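Korkilham Community Help
We use cookies to remember your settings. Accept | Manage

Robot arm on our bench, what happens to the people who did the work by hand?
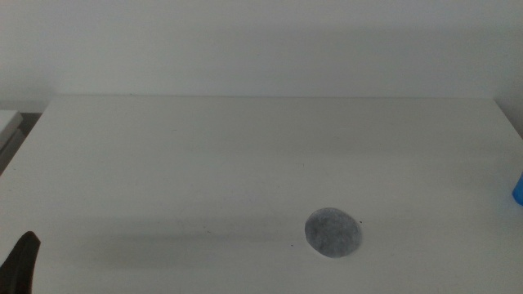
Filed under: Work & Employment > New machines at work

I work in a small firm which puts round felt-like pads into boxes for Loltari. We are 16 people on the bench. In February the management installed a robot arm to pick up the grey discs from the white table. They say no one will lose the job, but two of my colleagues are already moved to checking, and their evening hours are gone. I would like to know what is normal to ask in such a situation. Must they train us? May I ask to see the plan in writing? The arm is not very fast for the moment, so I think we have a little time.
Posted by benchside_mo

3 comments | 2 shares

Quentin Besson
I passed through the same thing at Collado, where I packed for many years. Ask for the plan in writing, yes, and ask it together and not one by one. In our case the important question was the pay grade. The person who watches the arm, clears it when it stops and wipes the table was paid as a packer, although this is a different work. We kept a notebook of every stop for one month and brought it to the meeting. After this they made a new grade. About training I don't know the law in your place, so please check with an adviser. Check also your contract for the evening hours, mine had a line on it that I had never read.

tolly88
they said the same to us at Ninance. half of us left in a year. look for another job now

Ferrywoman
I don't agree fully with the reply before mine. My shift has had an arm for over 2 years and my shoulder is much better, I used to lift 3400 pieces on a Tuesday. But it is more lonely, I must say. Before, we talked across the table. Ask if you can rotate, one week at the arm and one week at packing.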